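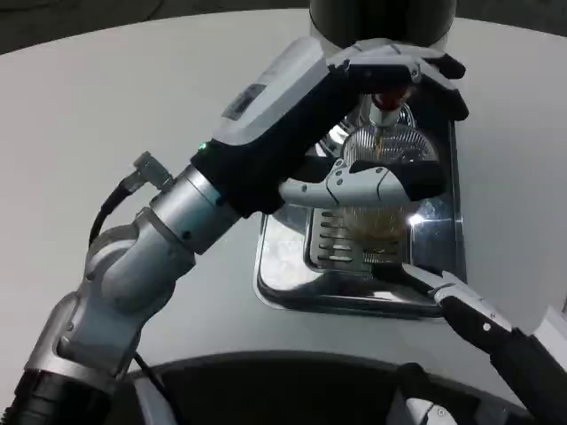
Kaisu Saarela, pictures and captions, Mornstead House newsletter

The new coffee counter, Mornstead House, Josotness

Quick one this month, I'm due at the printers and the newsletter is already late. The counter on the ground floor opened on 4 September 2026, after most of August behind a dust sheet. Bill for the lot came to 2,911 and yes that includes the plumbing. Questions on the money to Danylo Shevchuk please, not me.

Old counter was brown, dark, sticky at one end. New one is very pale grey, nearly white. Shows every drip. Looks lovely when wiped, so wipe it.

On the counter: clear ribbed glass on the grate, under the spout. Brown in the bottom, coffee by the look of it, and what seems to be a thin stream still going in. Little orange-brown band on the metal spout, black housing over the top.

On the tray: polished steel, sunk into the worktop, slotted grate to stand the glass on. This is the bit I wanted from the start. The old tray sat on top and got knocked about every time somebody reached for the sugar.

On the glass: all those ridges catch the light. I do like them. Hilkka thinks they'll be a pain to dry and she does more of the drying than I do.

Few bits people keep asking me at the desk:

Coffee is from Troltura for now, the medium one. Mellor did the beans before and we may go back, depends on price. Decaf is coming, no date yet.

Own cup is fine if it fits under the spout. Tall travel mugs probably won't. Please don't tilt them to make them fit, it goes all down the front.

Grate lifts out. Rinse it under the hot tap, back in the same way round. Tray gets a wipe with the soft cloth, not the green scourer, it scratches and then it's scratched for ever.

Price is 2 for anyone with a house card, 4 without. Tin is by the till, Anneli empties it at closing. No notes bigger than a ten if you can help it, she hasnt got the change.

We had 51 replies to the slip about opening hours. Most wanted earlier. So it's earlier, half past seven, and we'll see who turns up.

Still to do: hooks for the tea towels, a proper shelf for the milk jugs, somthing on the wall behind. Plain tiles have been mentioned. So has a mural. Sketches to me by the end of the month if you've got one.

Comments

Haiyan Lu
Much brighter than the old one. Can we have oat milk back please?

Anneli Aaltonen
Oat is in the small fridge, left hand door. Also the tin is NOT for buttons.

Hilkka Rautiainen
I said they'd be a pain to dry and they are. Nice to drink out of though.

Danylo Shevchuk
Full costs are pinned up by the post boxes.

Recent galleries
Bike shed, before and after the paint
August plant swap
Back stairs: the new handrail
Josotness harbour walk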